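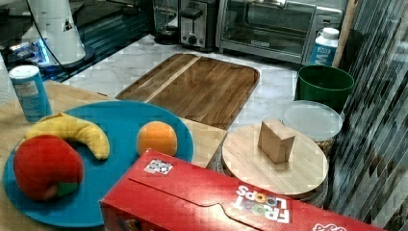

Hi Bradley,

Quick catch-up on the Hiebert serial for November! I've now got 30 chapters drafted and the first 4 are back from the Trernel readers, who liked the city of Belell a lot and my villain rather less (fair enough, he talks too much). The big duel on the Miltamlow bridge has been rewritten so that Oss, our masked swordswoman, loses it, and I'm much happier – it gives her a reason to go home and face her brother in part two.

The grant has gone on editing so far, with £592 spent and £131 left for the cover lettering. I'm a bit behind on the map, sorry! The rivers keep moving every time I change a chapter. Could I have until the end of the month for that? Part two opens with the flood, and I'll send you those pages as soon as they're readable.

Contact Hiebert Serial Fiction | © Hiebert | Back to top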